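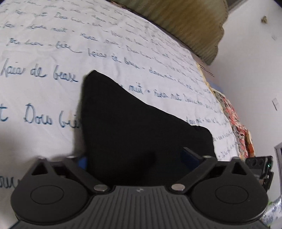 Our new Pliltine studs and hoops have landed, and we couldn't be more pleased with how they've come up! They're made for us at the little workshop in Skistham, where each pair gets its final polish by hand. If yours have dulled a bit over winter, a piece of soft black cloth will bring the shine back (black is handy, you can see straight away how much tarnish is coming off). Go gently around the posts, and leave the enamel colours alone – they only need a rinse in lukewarm water.

The range started with 34 designs and we're now up to 55, including the tiny crescent hoops so many of you asked for after the Ronivham market. The crescents come in silver, rose gold plate and a lovely grey-green we've been calling Wada. It looks different in every light, and half the workshop is wearing it already.

We've also changed the butterfly backs. The old ones worked loose for a few customers, so the new ones are a touch wider and grip much better. If you bought Pliltine studs before August, drop us a line with your order number and we'll post you a set of the new backs, no charge. We've had 1,000 pairs made, so please don't be shy!

Clip-on versions are coming in October. We're still fiddling with the spring on those, as the first lot pinched after an hour or so. Reply to this email if you'd like to go on the list.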